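Tendport shops agree on house rules for two-arm robot cells

Anyone who has tried to get five machine shops to agree on where to hang a coat will appreciate what happened at the Mahawong works in Tendport on Monday, when a shared set of working rules for two-arm robot cells was finally signed, a little after 4 pm and with plenty of tea on hand.

The rules run to 13 pages and grew out of a winter of friendly (mostly friendly!) argument between the shops and Detatell, the local firm that sets up many of their cells. They cover the everyday questions that the big safety standards leave to each site: who may change a gripping force, how a tray should be fixed to the table, and what has to be written down when a job moves from one shift to the next.

The part that took longest, says Sumaiya Chowdhury, who led the drafting, was the section on shared trays. Under the new wording only one arm at a time may close its fingers on a part, and the other has to hold back until the first has let go and moved clear. Fingers are to be fully open before an arm comes down over a tray, and any new routine must be run at slow speed 24 times before it goes up to working pace.

"We had people who wanted 70 slow runs and people who wanted none at all," Chowdhury told us, laughing. "I think everyone went home a tiny bit unhappy, and I'm very fond of them all for it."

Lighting gets a page of its own, at the urging of Kamran Sial of Prello, whose night crew had been asking for it for ages. Shiny parts on shiny metal can be hard for a camera to pick out, and shops are now asked to check each tray position under the lamps they really use, with the blinds open and again with them closed. 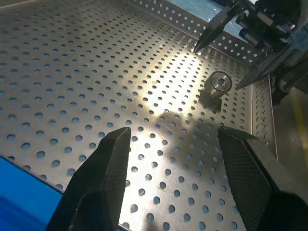
A small metal part on a perforated tray, with the grippers of two arms close by.

Wichai Thaweesak, who looks after training at Mahawong, will be walking crews through the rules during November, one shop at a time, and he is happy for apprentices to sit in. Printed copies are at the Mahawong front desk, and shops outside Tendport are welcome to ask for one too. Comments on the wording can be left at the desk or phoned in on extension 3331.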